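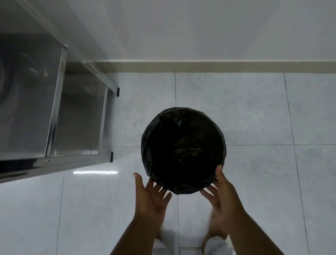

Our 12-week weight management programme at the Tindden clinic is open to adults aged 18 and over who want steady help with eating habits. It runs in small groups, with a one-to-one appointment at the start and another at the end. We are often asked whether you have to clear out your kitchen first. You don't. Leave the bin with its black liner where it is and bring us a list of what you normally eat in a week, including the things you would prefer not to write down. The answers below cover what people ask most when they ring the desk.

Reading time: 3 minutes

Do I need a referral from my GP?

No. You can book yourself in by phone or at reception. If you take medication for diabetes or blood pressure, please speak to your GP or practice nurse before your first session, as your dose may need checking if your weight changes. We will ask you to confirm that you have done this.

Who runs the sessions?

The groups are led by Eino Jääskeläinen, our dietitian, who has worked at Tindden since the clinic moved out of Ridel Street. When he is on leave a colleague from the Wiltness clinic takes the session.

What does it cost?

The full programme is £140, payable before the first session. If you are a Kan member you pay £84. Both prices include the two one-to-one appointments and the printed workbook. You can pay in two instalments, but please ask for this when you book and not on the day.

Is there anything to buy?

No. We don't sell shakes, bars or supplements, and we don't ask you to use a particular brand of anything. Most people spend much the same on food as they did before. A set of kitchen scales is useful for the first fortnight and we have a few to lend.

How much weight will I lose?

We can't tell you that in advance. It depends on where you start, your health, your sleep, any medicines you take and how much of the plan suits your life. We don't set a group target and there are no prizes.

Will I be weighed in front of other people?

No. Weighing is done in the side room, one person at a time, and you can say no. If you would prefer not to see the number, tell us and we will note it down without reading it out.

I am vegetarian. Is that a problem?

No. The workbook has meat-free versions of all the main meals. We can also help with halal, kosher, gluten-free and dairy-free eating. Tell us at your first appointment.

Can I join if I am pregnant?

Not this programme. Please talk to your midwife. You are welcome to join later, once you have had your postnatal check.

What if I miss a session?

Ring the desk on extension 1577 and we will post the handout to you. You may be able to attend the same session at Wiltness that week if there is space. We don't refund single missed sessions.

Where do I park?

The car park behind the building is free for two hours. The number 76 bus stops opposite the main door.

Last updated: Friday, August 21, 2020

This website uses cookies to improve your experience. By continuing to use the site you agree to our use of cookies. Accept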